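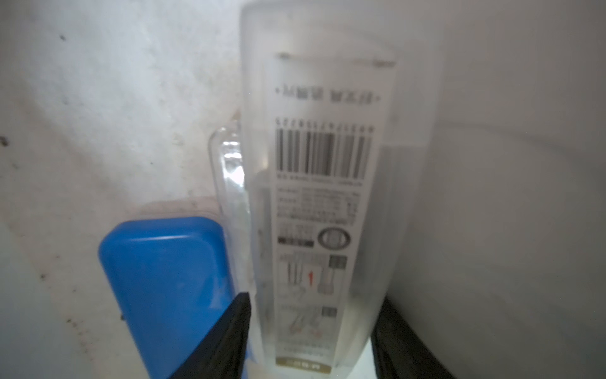
Bin picking at the Rostus open day

Posted Jan 4, 2019

Rostus held an open day for its integration customers just before the holidays, and I got in on a forwarded invitation. I went for the mixed-item picking cell. There was also a palletizer and a tour of the panel shop, and I skipped the second half of both. These are my notes, cleaned up a little. I work on conveyor controls and have no stake in Rostus or in any of the companies they buy from.

The building is at the far end of the Varel industrial park, past the truck wash. Parking was on the grass. Visitors signed a sheet, got safety glasses and a hi-vis vest, and were walked over to the demo floor in small groups.

The cell

The task is piece picking from a bin of unsorted consumer goods in retail packaging. Small stuff: plastic containers, blister packs, loose plastic items. The robot takes one object out, presents it to a fixed barcode reader, and puts it in an output tote if the read succeeds. If the read fails it rotates the object and tries again, and after 2 failed presentations the object goes down a reject chute.

There are two sources of image data. A structured-light scanner sits over the bin and provides the depth map used for grasp planning. A small color camera is mounted at the wrist, looking down along the fingers, and its picture was up on a monitor by the fence for most of the afternoon. I spent more time looking at that monitor than at the arm. From the aisle the arm mostly shows you its elbow.

The software layer is called Setamero. It is developed in house and runs on an industrial PC in the bottom of the cabinet. Setamero handles segmentation, grasp ranking and the retry logic. The robot controller gets waypoints and a gripper command and knows nothing about the objects.

The gripper

Parallel jaw, electric, two black fingers that narrow toward the tip. I had expected suction. Lech Ziółkowski, who ran the demo and wrote a good part of the grasp ranking, said they had started with suction and kept running into the same classes of item: curved walls, textured film, labels with a lifted corner. They still offer a suction tool as an option with a tool changer. The cell on the floor had only the fingers.

Finger geometry is a compromise. A narrow tip gets down between neighbors in a crowded bin. It also concentrates force, and thin-walled packaging deforms. They limit grip force per item class, and the default for anything unclassified is low. When the default is too low the item slips, which the system detects from the jaw position, and it tries again with more. I asked whether the force ever steps up far enough to crush something. It does, on cartons. They have a ceiling and then the item is flagged for manual handling.

Translucent and clear items

The part of the afternoon I found most useful. Most picking demos I have been to use opaque boxes in solid colors, which any depth sensor handles. Rostus had put in frosted containers, clear blister shells and flat transparent sheet packaging along with the easy items.

On the wrist camera, a tall frosted container stood between the fingers with its long white label toward us: heavy barcode near the top, a block of small print under it, then a couple of little line drawings lower down. Next to it were a clear piece with a rounded top edge and a bright blue plastic item, with one finger overlapping the corner of the blue one. As a picking problem it has a bit of everything. The label is high contrast and should come back well in depth. The frosted wall around it scatters light. The clear piece gives you highlights along the rim and not much else. The blue one is glossy and solid-colored, and I would expect it to segment easily.

Lech put the depth map for a similar arrangement on his laptop. The label was a clean plane floating in space. The container wall around it was mostly holes, and the clear shell was missing entirely apart from some scattered points on the curved edge. A planner working from depth alone would conclude that there is free space where the shell is and drive a finger straight through it.

Setamero's answer is to segment in color first and fill the depth afterward. The segmentation network outputs a mask for each object, including the transparent ones, and anything inside a mask with no depth gets a conservative estimate from its boundary and from whatever valid points exist. The estimate is used for collision checking only. Grasp points have to be on measured surface. If an object has no measured surface at all, it is left until the others are out, and then the arm nudges it and rescans.

The nudge looked crude and I asked about it. The reply was that a slight change of angle moves the highlights, and two scans with different highlights can be merged. I would like to see numbers on that.

Training data

The segmentation network was trained on 3,458 hand-labeled images, all captured on their own cells. They tried adding rendered images and found that the renders of clear plastic were too clean. Scuffs, dust and scratches on the bin wall matter, since a network that has only seen spotless backgrounds starts reporting small objects where there are smudges. Real bins get dirty fast. Lech's view is that labeling a modest set of ugly pictures carefully gets you further than a large set of nice ones, at least for a fixed camera and a known bin. He was clear that he would not expect the same network to hold up on somebody else's hardware.

Labeling the transparent items is slow. The annotators need the physical item on the desk to decide where its outline is.

Barcode presentation

A smaller point, but it is where I have the most experience. Grasp ranking ignores where the barcode is. The arm takes the best mechanical grasp and then sorts out the orientation in front of the reader. With a tall item held near its base this mostly works, because the upper label stays clear of the fingers. With short items the finger pads cover the code fairly often, and then the item has to be set down and regripped, which is a full extra cycle.

I suggested using the wrist camera to find the code before the grasp, whenever it faces up. They have considered it. The problem given was motion blur and focus: the wrist lens is fixed focus, set so the fingertips and the near end of the item are usable, and fine print does not resolve. You could see as much on the monitor. The bars were distinct and the table of small text under them was not legible at all. A code does not need that much resolution, though, and I still think a coarse "code is on this face" flag would be cheap to add.

Throughput

The placard on the fence said 16 seconds per item, reader included. Sitting there with a mixed bin I would call that fair for the easy items. Slips, regrips and rejects all add to it, and the placard did not say what mix it was measured on. For comparison, a Foley tray sorter with a person loading it will run well ahead of this cell. The case for the robot is the night shift and the lines nobody wants to staff, and Rostus did not try to claim otherwise.

One stop occurred while my group was watching. A light curtain tripped when a visitor leaned over the output tote to look at the reader. Recovery took a reset at the panel and a homing move. The arm was holding an item at the time and kept holding it through the stop, so the jaw is either self-locking or stays powered in the safe state. I forgot to ask which.

Things I would want before quoting one of these

Reject rate by item class, over a full shift. Pad life for the fingers, plus a price for the pads. What happens to the masks when the bin liner is changed to a different color. Whether Setamero logs the images from failed picks in a form the customer can get at, or whether they go back to Rostus and stay there. Lech said the logs are kept locally for 2 weeks and can be exported, format to be confirmed.

They are planning another open day in March with the suction tool fitted and, if it is ready, the regrip station. I have asked to bring a box of our own packaging, including the shrink-wrapped pairs that defeated the last two vendors.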